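Hilo sobre cómo llevo desde agosto enseñándole a un robot a emparejar calcetines. 1/9

Trabajo en Zelham, en el equipo de demostraciones. Mi madre cree que programo. Lo que hago es coger una pinza con la mano, doblar ropa con ella y repetirlo hasta la hora de comer. 2/9

Empezamos con mando a distancia. El brazo Orex está en la sala de al lado y tú lo mueves con dos palancas y mucha fe. Mi primer calcetín me costó 6 minutos. El segundo sigue detrás del armario. 3/9

Con la pinza de mano la cosa cambia. Aprietas, los dedos se cierran, sueltas, se abren. La tarea la haces tú, con tu muñeca y tus manías, y el modelo aprende luego de la grabación. Manías incluidas - de eso hablo más abajo. 4/9

Regla de la casa: se empieza con la pinza abierta y lejos de la ropa. Si arrancas ya encima del calcetín, el robot nunca aprende a acercarse.
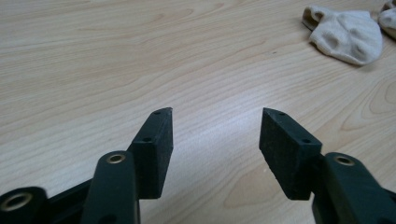 LO QUE HE APRENDIDO (a base de repetir)

Los calcetines blancos sobre mesa clara son una maldad. Los pedí yo, en una reunión, con entusiasmo. 5/9

Si dudas, se graba la duda. Tengo la costumbre de dar un golpecito en la mesa antes de agarrar. Entrenamos con 217 demostraciones mías y el brazo salió dando golpecitos, muy digno, como quien llama a una puerta. 6/9

Tiré esa tanda entera y volví a empezar. Vamos por 539, sin golpecitos. En la oficina de Bruvport preguntan si no se puede "acelerar un poco". Se puede: que vengan y cojan una pinza. 7/9

El mando a distancia no lo hemos jubilado. Para las tareas de dos brazos lo sigo prefiriendo, porque ves lo que el robot puede alcanzar de verdad y no lo que alcanza tu codo. Con la pinza en la mano es facilísimo hacer un giro precioso que el Orex no puede copiar ni pidiéndoselo por favor. 8/9

El lunes toca probar en la nave de Aguirre, con otra mesa y otra luz. Llevo calcetines grises por si acaso. En casa, por cierto, los míos siguen en un montón sin emparejar. 9/9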